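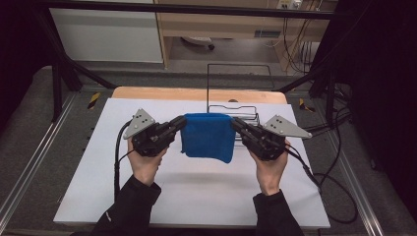

4. Drying and folding

4.1 Before the first load
Remove the two foam blocks from the Werkilton drum and keep them for moving house. Check that the lint screen sits flat in its slot. The dryer will not start with the screen out.

4.2 Drying towels
1. Shake each towel out before loading it.
2. Fill the drum no more than halfway.
3. Turn the dial to Cotton and press Start.
4. When the buzzer sounds, open the door and take the load out within 16 minutes.

Note: Leave fabric softener sheets out of towel loads. They coat the loops and the cloth stops absorbing water.

Caution: Never dry cloths that have been used with cooking oil, wax or paint thinner. They can catch fire, even after washing.

4.3 Folding
1. Hold the towel by its two upper corners and let it hang.
2. Fold it in half lengthwise, then in thirds.
3. Stack with the folded edge facing out.

Wait 24 hours before closing towels into a cupboard — thick hems hold moisture longer than the middle does.

If the display shows E2, clean the lint screen and restart. For other codes see section 7.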